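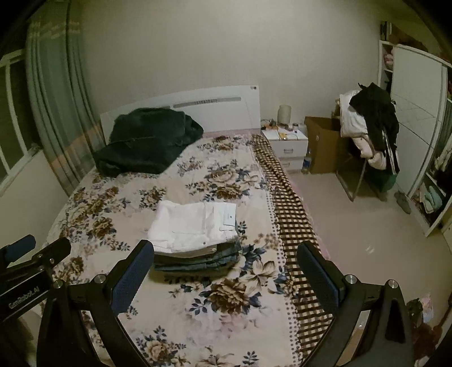

I fold on the bed. I've tried the kitchen table and I've tried the couch, and I always end up back here. It's the right height, it's wide enough to lay a pair of pants out flat, and I can't go to sleep until the job is done.

Pants come first. Jeans take up the most room in the basket, so once they're out the rest looks manageable. I fold each pair in half lengthwise, seat to seat, then bring the hems up to just under the waistband, then fold once more. My mother did it the other way, waistband down to meet the hems, and her stacks always leaned. Mine stay up pretty well if I put the heavy denim at the bottom and anything lighter on top.

The white pants go on top for another reason too. A few years ago I put a white pair under new dark jeans, left them in a drawer over a humid summer, and got a blue smudge across the knee that never came out. I wash white pants alone now, or with towels.

I've been reading labels more since then. Most of my jeans say cold, inside out, hang dry. I do the first two. Hanging dry is a problem in January, when the apartment is cool and heavy denim needs 2 days on the rack. I used to put the rack in the bathroom, but it blocked the door, so it moved to the bedroom and stayed. The thicker, quilted things go over the top bar where there's some air around them. I turn them once before bed and again in the morning.

My detergent is Soken, the unscented one. I used Wunside for a long time until the store near me quit carrying it. I can't tell any difference in the clothes. The Soken bottle pours better.

The part I'm still bad at is coats and sweaters. They don't fold into anything that stacks, they're not dirty enough to wash after one wearing, and they end up on the bed by the pillows until I need the pillows. Diễm Âu, who I shared an apartment with after college, kept one hook behind her door for clothes in that in-between state and allowed herself nothing else. I bought a pack of 4 hooks in the fall. They're still in the package.

I'm also trying to get by with fewer jeans. I wear the same two pairs most weeks, and the others get washed mainly because they've been sitting. The plan is to pull out whatever I haven't worn by spring and take it to the donation place on Cattaneo Street. They want everything clean and folded, with the buttons done up and nothing in the pockets. Last time I dropped off a bag they found a grocery list and a dollar in mine, and handed me back both.

Socks are tomorrow.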